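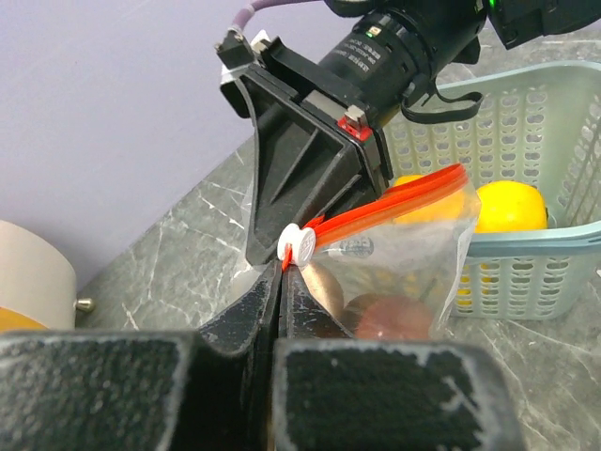 Zipper storage bag

A zipper storage bag (also zip bag, slider bag, zip-top bag) is a clear plastic bag that closes along a strip at the top. Used in kitchens for fruit, vegetables, nuts, leftovers, and for small dry goods elsewhere in the house.

Closure

Two main types. Press-to-close — a ridge on one side snaps into a groove on the other. Slider — a small plastic piece runs along the strip and does the pressing. The strip is often colored, red and orange being common, so the mouth of the bag is easy to find in a full drawer. Some bags carry a label on the front for contents or date.

Sizes vary by maker. Drosska sold 7 sizes at one point, later fewer. The Bestport range is mostly sandwich and quart.

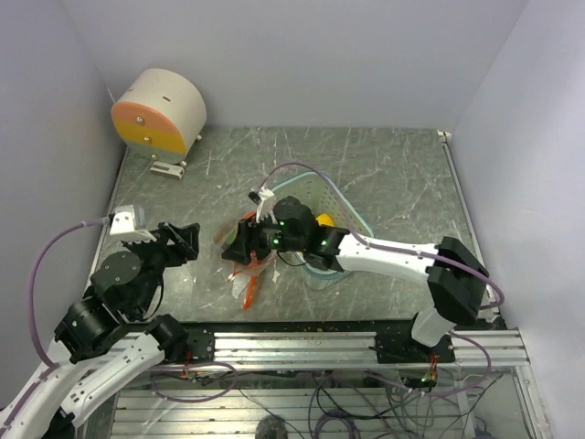 Film thickness matters more than size for reuse. Thin bags crease, go limp and split at the side seam. Heavier film holds up to washing, though it dries slowly unless propped open.

Use with baskets

Bags are often kept in or next to a small open basket, usualy plastic with holes or a grid in the sides. Basket holds the shape, bag keeps things apart. Common on counters and in fridge drawers. Filled bags go in upright with the strip on top, heavy fruit at the bottom. 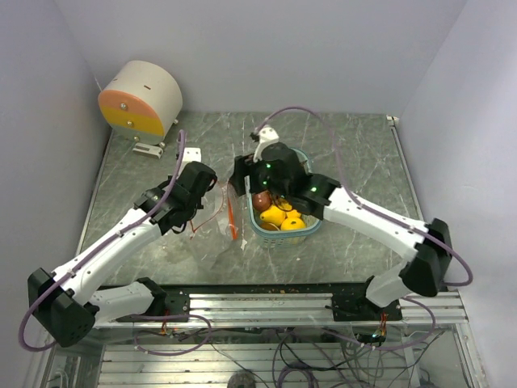

Long items such as carrots are a poor fit in the smaller sizes and tend to push the closure open at one corner. Sold loose or put in a longer bag.

Produce

Whole apples keep well bagged and chilled. Peaches do better left out until ripe. Potatoes and onions should not be sealed — trapped moisture leads to rot, so leave the strip part open or skip the bag. Leaves: add a dry paper towel, change it when damp.
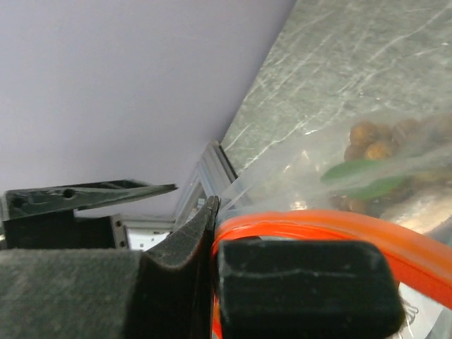 Nuts are fine sealed. Shelled ones go stale faster then unshelled and can be frozen in the same bag.

Testing

Sârbu, a household goods tester, ran a slider bag through 3,632 openings before the strip failed. A Zorkitz press-to-close bag in the same test stopped sealing at 2,000.

See also

Bread bag
Food basket
Twist tie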